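Questions fréquentes : tri et collecte des fournitures d'écriture usagées

Page mise à jour le 15/11/2019

Quels objets puis-je déposer dans les bacs Ikau ?

Les stylos à bille, feutres, marqueurs, surligneurs, porte-mines, correcteurs et stylos-plumes sont acceptés, quelle que soit la marque. Le capuchon peut rester en place. Les crayons en bois, les règles, les ciseaux et les gommes ne sont pas repris. Ils vont avec les ordures ménagères ou, pour les ciseaux, en déchèterie.

Faut-il vider les cartouches ou démonter les stylos ?

Non. Le démontage est fait au centre de tri de Homlow, où les ressorts et les pointes métalliques sont séparés du plastique. Un marqueur qui contient encore de l'encre doit simplement être bien rebouché. 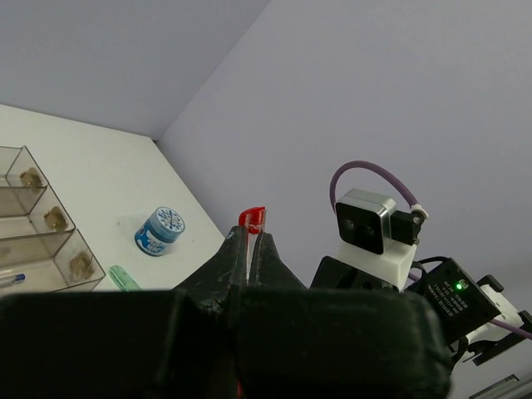
Les recharges neuves encore sous emballage sont acceptées aussi, mais retirez le carton et le film, qui se trient à part.

Qui peut installer un point de collecte ?

Les écoles, les mairies, les bibliothèques, les associations et les entreprises. Le point doit être accessible au moins 2 jours par semaine et placé à l'abri de la pluie. Les particuliers ne peuvent pas ouvrir de point à domicile, mais ils peuvent déposer leurs stylos dans l'un des 61 points ouverts au public.

Quel contenant utiliser ?

Nous fournissons un carton Bident, pliable, avec un sac intérieur. Vous pouvez aussi employer votre propre boîte, à condition qu'elle soit rigide. Une boîte transparente permet de repérer facilement les erreurs de tri. Évitez les sacs seuls, que les pointes finissent par percer.

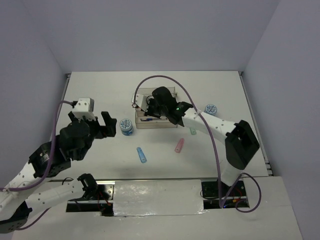 Stylo à corps bleu foncé dans une boîte en plastique transparent.

À partir de quelle quantité l'enlèvement est-il gratuit ?

À partir de 50 kg. En dessous, vous pouvez apporter vos cartons au dépôt Ghaffari ou vous regrouper avec un autre point de collecte. Pesez les cartons fermés et indiquez le poids total dans le formulaire. L'enlèvement est à demander par le responsable du point, dont le nom figure sur la convention.

Comment préparer les cartons ?

Fermez le sac intérieur, puis le carton, avec du ruban adhésif large. Collez l'étiquette sur le dessus et non sur le côté. Les cartons doivent être au rez-de-chaussée le matin du passage. Le chauffeur ne monte pas dans les étages.

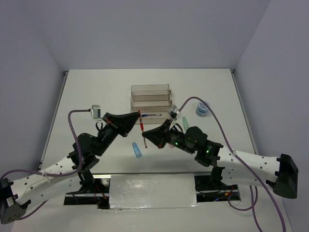 Deux bras articulés au-dessus d'une table blanche.

Que deviennent les matières triées ?

Le plastique est broyé, lavé et transformé en granulés, utilisés ensuite pour des bancs, des bacs à plantes et des pots. Les métaux partent chez un ferrailleur. Les encres et les mousses de feutres ne sont pas recyclées pour le moment.

Mon établissement reçoit-il une contrepartie ?

Un versement est fait une fois par an, en mai, à l'association désignée dans la convention. Le plafond est de 2 000 euros par point de collecte. Les refus de tri sont déduits du poids retenu.
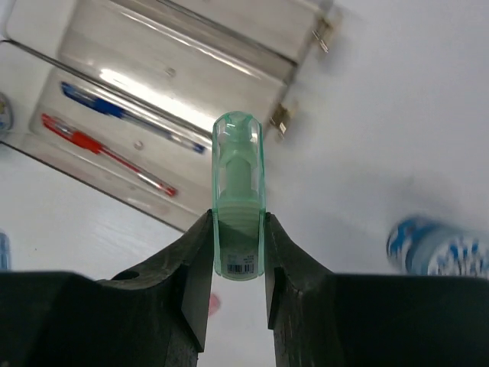
Comment changer l'adresse d'un point de collecte ?

Écrivez à Pouran Esfahani, au service des points de collecte, en indiquant l'ancienne adresse, la nouvelle et la date du déménagement. Le changement apparaît sur la carte après validation. Si un enlèvement est déjà programmé, il est maintenu à l'ancienne adresse, sauf demande contraire de votre part.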